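3.2 Materials

The items were drawn from the bathroom category of the Redthorpe household set, which covers goods that people buy often and store in small cupboards. Toothpaste was chosen as the main item for this part of the study for two reasons. Tubes are sold both boxed and unboxed, and the outer layer has to be dealt with before the tube can be put away in its place of use. Earlier work on bathroom storage (Tikkanen, Section 2) treated the tube and its outer layer as one object, and so could not separate the time spent on unwrapping from the time spent on sorting.

Tubes were entered in the item list under three headings: body colour, state of the outer layer, and legibility of the printed text. Legibility was judged from the photograph alone, with the tube lying flat on a plain surface, and was scored as readable, partly readable or unreadable. The tube in Figure 2 was entered as green, wrapped and unreadable. The clear film creases along the body and throws back bright patches of light, and the small white characters on the right-hand side, which appear to be Chinese, cannot be made out with confidence.

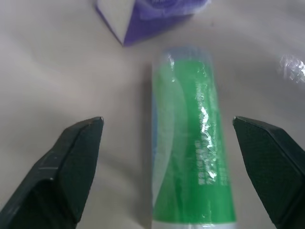 3.3 Coding of wrapped items

The full list held 1,601 entries. Entries with no usable photograph, or with two different items recorded under the same number, were removed — this left 1,281 for coding. A random subset of 80 entries was coded a second time by Anneli Tikkanen, working without sight of the first set of codes. Where the two codes differed, the entry was discussed and a single code agreed.

Most differences concerned legibility. Glare from clear film was a common source of doubt, as a line of text could be partly hidden while the colours and larger shapes of the design stayed plain. We therefore coded text and design separately. A curve, band or block of colour was recorded as design even where the lettering beside it was lost. Brand was left blank unless the name itself could be read, and no attempt was made to infer it from colour.

The state of the outer layer gave less trouble. Film was coded as present if creases or reflections could be followed over the printed surface. Boxed tubes were coded separately and are not considered further in this section. The crimped end and the cap end were noted where visible, but neither was required for an entry to be kept.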